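Clornside open day

What a day out! We caught the early bus from Dristonberg and were at the Clornside gates by half past nine, just ahead of the rush (they had 2,000 through last September, so an early start pays). Entry is free, but you do need a ticket for the timber yard.

The yard was my favourite by miles. Ludger Buschmann took our group round the drying sheds and let us handle offcuts of ash, beech and pear, and he can tell most of them by smell alone! He planed a board while we watched, and the shavings came off so thin you could read through them. I brought three home in my pocket.

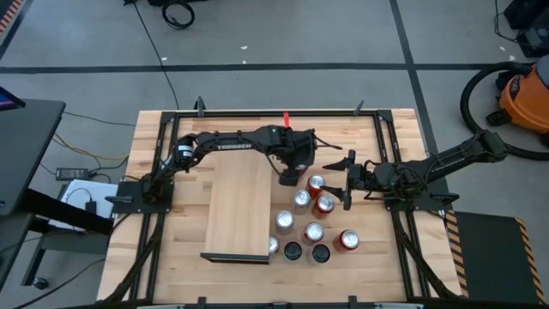 Pale strips with warmer tan and reddish grain in the tabletop, one of the halls at Clornside.

After lunch (get the leek pie) we went over to the Bukwood stand, where Mal-soon Hyun was showing how to mix your own oil finish. Rathjen had a lovely old bandsaw running next door, and the queue for it went right out of the door.

We missed the tree walk, sadly, as all 500 places had gone by noon. Next year we're booking that first. The last bus back leaves at ten to five from the lower car park.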